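Planning and Paying for a Humanoid Test Station: Questions We Get

May | By the Ridport Equipment Planning Desk

These are the questions that come in most often from labs, colleges and small companies that want to set up a first station for a humanoid robot. They assume you have a budget holder to convince and a room already picked out. Prices are left out on purpose. They change too often, and your supplier's quote is the only one that counts.

Where should the budget start, with the robot or the task?

Start with the task. Write down one job you want the robot to do, in a sentence that a person from another department could read and carry out. "Put the fruit in one basket and the office supplies in the other" is a good one. "Explore household manipulation" is not something you can price.

Once the sentence exists, you can work out the reach, the table height, the type of hand, the objects and the floor space. If you pick the robot first, you will end up choosing a task that suits its arm length, and you may have paid for legs you don't use.

Do we need a robot with legs for tabletop work?

Usually no. Two arms on a fixed stand will sort objects on a table, cost less to keep running and take up less floor. Legs make sense if the robot has to walk between stations later in the same project, or if the research question is about keeping balance while the arms are working. If walking is planned for a second year, ask for a price on a fixed base now and the legged version later. Some suppliers give credit for the upper body and some don't. Get the answer in writing.

How much floor space should we plan for?

More than the robot and table need. At our Sandcombe site we allow 23 square meters for one legged robot and one desk. That covers the robot, the desk against a wall, room to walk around behind, a place for an operator to sit, and a lane for cables that people don't have to cross to reach the door. You can do it in less space, but then the operator's chair tends to end up within arm's reach of the robot.

Measure the ceiling too. A gantry or overhead tether needs height above the robot's head, and it needs something solid to attach to. If you rent the building, ask the landlord about fixing points before you order anything.

Does it have to be a laboratory?

No. A room laid out like part of a home works well for household tasks, and the fittings cost little compared with the robot. Ordinary furniture is fine. Check the floor with the supplier if the robot walks. Hard, flat flooring is easiest to approve. Thick carpet and loose rugs cause arguments.

What does a basic sorting station look like?

A desk, two baskets, handwritten labels and a few small objects are enough for a first task.

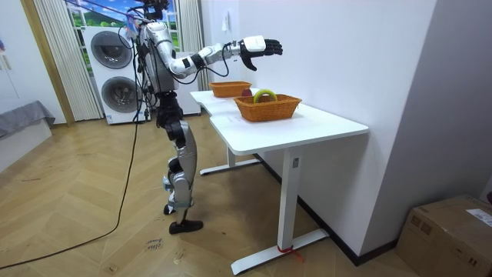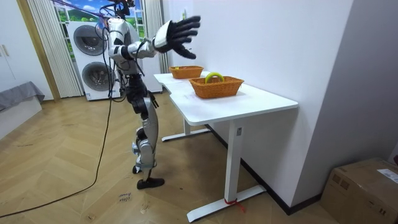 The robot at the desk, one arm reaching out over it, in both of these.

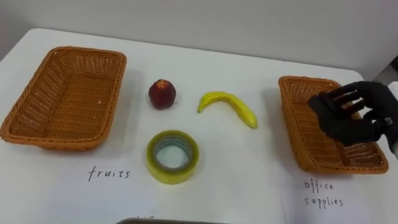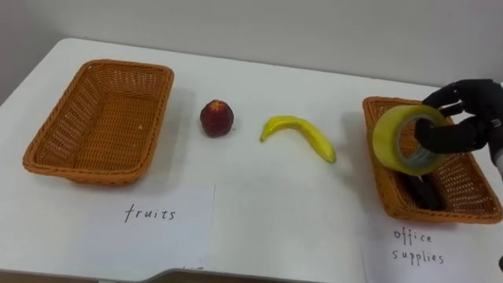 The baskets and their labels on the tabletop, with the tape roll on the table in the first of this pair and in the robot's hand in the second.

The furniture and props for a station of this kind should be the smallest line in your plan. Buy them locally. We have seen quotes in which a "task kit" of baskets and toy food was marked up to several times its shop price. There is no advantage in getting them from the robot supplier unless you need to match somebody else's test exactly.

Should we buy real objects or toy ones?

For food, toy ones. Real fruit changes shape and color over a few days, and you will be replacing it for the whole project. For office items, buy the real thing, and buy several of each. Tape rolls come in different widths and core sizes, so if your results depend on the grip, order the full supply from one batch and keep the packaging.

Budget for 30 objects in the first year, including spares. Most of them will be cheap. Keep a list with weights and outside dimensions, since somebody will ask for it when you try to compare one month with another.

What kind of hand should we order?

This is the choice that affects the running cost most. A two-finger gripper is simple, and you can keep a spare on the shelf. A multi-fingered hand can pick up a wider range of shapes, but it has many more parts that wear, and repair often means shipping the whole hand back.

Ask the supplier these things before you sign:

- How long is a hand away when it goes in for repair?
- Is a loan hand included, and who pays the freight?
- Can your own staff replace a finger, or does that void the warranty?
- Are gloves or finger covers available, and what does a replacement set cost?

If the answer to the first question is longer than two weeks, put a spare hand in the budget. It hurts to add, but a station with no hand is a station doing nothing while the rent and salaries go on.

Do gloves matter?

They can. A fabric or rubber cover changes how the hand grips smooth items, and it wears out. Treat covers as a consumable, like printer ink. Decide early whether you are testing with covers or without, and stay with it. Changing halfway through means your earlier runs can't be compared with the later ones.

How many cameras do we need to pay for?

Plan on two views at least. One looks down at the table from the robot's own head, and one is fixed off to the side where it can take in the body and the desk together. The head view is good for seeing what the fingers are doing. The side view is what you will go back to when an arm goes somewhere you didn't expect.

The cameras are cheap. Storage is the part that gets underestimated. Get a figure for one hour of recording with all views running, multiply by the hours you plan to run, and then double it for the backup. If your IT department charges for storage internally, get that rate before the budget goes in.

How many hours of use should we assume?

For a first station, we plan on 288 operating hours in the first year. People are often surprised by how low that is. It works out to 24 hours a month, and it allows for setup, training, repairs, holidays and the weeks when the person who knows the software is away. If your case for buying depends on the robot running all day, every day, it is better to find out now that it won't.

In the second year the hours should go up. We don't put a number on it in advance.

Who has to be in the room?

Two people for a legged robot: one running it and one able to reach the stop button. For a fixed two-arm station, your safety officer may accept one person with a stop within reach. Either way, the labor will probably cost more over three years than the furniture, cameras and computers put together. Put it in the plan as its own line. Hiding it in "department overhead" only means that it gets cut first.

What about power and cables?

Find out whether the robot runs from a battery, from a wall supply, or both. For long sessions at a table, a power cable saves a lot of waiting. It also becomes a trip hazard for people and for the robot if it walks. Plan the route from the outlet before the furniture goes in, and ask an electrician whether the circuit is shared. Moving an outlet is cheap while the room is empty.

What does a tether or overhead support cost us?

The support itself is a modest item. Installation can cost more than the hardware, especially if an engineer has to sign off on the ceiling. A free-standing frame avoids that but takes floor space, so add it to your measurements. Don't leave this until delivery. One of our Sandcombe orders waited 8 weeks in its crate while a ceiling beam was being approved.

Should we lease or buy?

Lease if you expect to change your mind about the body type within two years. Buy if the task is settled and you have staff who can do basic repairs. Check the lease for a limit on operating hours, and for who pays when a hand is damaged by ordinary gripping. Both are common sticking points.

Secondhand machines do come up. Ask for the service record, the date of the last joint replacement and the software license terms. Licenses often don't transfer, and a new one can wipe out the saving.

Can we compare quotes from different suppliers directly?

Not as they arrive. One will include training and freight, another will list only the hardware. We use the Karppinen sheet, a one-page form with the same lines for every supplier: body, hands, computer, software, freight, installation, training, spares, yearly service. Send it with your request and ask them to fill in every line, with a zero if it's included. Quotes that come back with blanks should be returned once. If they come back blank again, fill in the line yourself with your highest estimate.

What is Nomis, and do we need it?

Nomis is our planning workbook. It takes the figures from the Karppinen sheet and spreads them over three years, with labor and storage added. You don't need it if your finance office already has something similar. If you do use it, change the exchange rate cell first. The one it ships with is a placeholder.

How much should we set aside for things we forgot?

Take the total without labor and add a fifth. On first stations it goes mostly to freight, repairs and electrical work. If your rules don't allow a general reserve, spread the money across spares and installation, where it will most likely be spent anyway.

When should we place the order?

Count backward from the date when you need the first usable recordings. Allow a month for setup and training after delivery, then add the supplier's lead time, then add your own purchasing department's. For most public institutions the last one is the longest. If your budget year closes in the summer, the quotes should be in hand by May.

Can we visit a working station before deciding?

Yes. Visits to Sandcombe are in the mornings, starting at 10. Bring your room measurements and your one-sentence task, and bring the person who will run the station day to day as well as the person who signs for it.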